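Tablecloth

From the Household Pages, last changed 28/02/2026

A tablecloth is a piece of cloth laid over a table, and you'd think that would be the end of the entry, but I have been keeping these household pages going for a long while now and this one keeps growing on me. I'll try to stick to what I know. Where I'm guessing, I'll say so.

Name

The word is just table plus cloth, and it was written as two words for a good long time in English before people squeezed it into one. My grandmother said "the cover" for the everyday one and "the cloth" for the good one, and if you mixed them up while setting the table you heard about it. I've met other families who do the same thing with different words (one says "the Sunday"), so I think most houses end up with a private name for theirs.

What they're made of

Linen is the old favorite. It's made from flax, it gets softer the more you wash it, and it wrinkles if you so much as look at it. Damask is a way of weaving, so you can have linen damask or cotton damask or damask in something that came out of a factory tank. The pattern is in the weave itself and shows up when the light hits it sideways. I love damask and own exactly one piece.

Cotton is cheaper and easier. Polyester is what banquet halls and rental companies mostly use, and I used to be a snob about it until I hosted a big family lunch and found that red wine on polyester is a much smaller tragedy than red wine on linen. Oilcloth was originally cloth treated with boiled linseed oil - it has a smell you never forget - and what's sold under that name now is usually cotton or some other backing with a plastic coat. Vinyl with a fuzzy back is its own thing, and I grew up eating cereal off it.

Sizes and the drop

The part that hangs over the edge is called the drop. For everyday meals most people like it to fall partway to the lap, and for something dressier they go longer. To get the size you need, measure the table top, pick your drop, double it, and add that to both the length and the width. People forget the doubling! I forgot the doubling, which is how I came to own a very nice runner.

Floor length is the choice for buffets and display tables, where no one has to fit their knees underneath. Gerrit Nel, who taught the sewing class I took one July, wanted us to stop a little short of the floor so that shoes wouldn't catch the hem, and I still do it her way. Or his way - there were two teachers that summer called Nel and I only ever got the one first name straight.

Round tables are simpler to measure and harder to sew. Ovals I leave to other people.

Under the cloth

Good dining rooms put a pad beneath. It's called a silence cloth, or a molton, and it's a thick felted or brushed layer that keeps plates from clacking and protects the wood from heat. I didn't know these existed until I inherited one and took it for an ironing blanket. It worked fine as an ironing blanket.

Color

White was the standard for formal meals in Europe for centuries, partly to show off how clean you could get it. Colored cloths were for breakfast, for kitchens and for outdoors. These days that rule is pretty much gone, and a plain blue or green cloth will turn up on any long table that needs to look a bit more put together, from church suppers to classrooms.
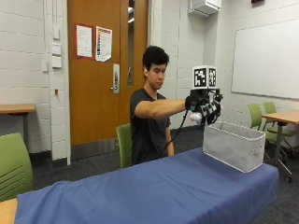 Vol. 16, No. 2

Plain colors have one drawback, in that every crease shows. If you've got a folded cloth and no time, a spray bottle of water and the flat of your hand will get you most of the way on cotton. It does nothing for vinyl. For vinyl you want a warm room and some patience.

Care

Shake it outside before you wash it. Salt on a fresh wine stain is the advice everyone gives, and I've had mixed results; cold water straight away has done better for me. Candle wax should be left to harden and then scraped, and the rest comes out with a warm iron over brown paper. Linen irons best when it's still damp.

For storage, rolling beats folding, if you have the room. Crisóforo Espinoza wrote to me after an older version of this page to say he keeps his on the cardboard tubes that wrapping paper comes on, with a strip of clean muslin between, and I've copied him ever since.

See also: Napkin, Place mat, Runner, Silence cloth, Trivet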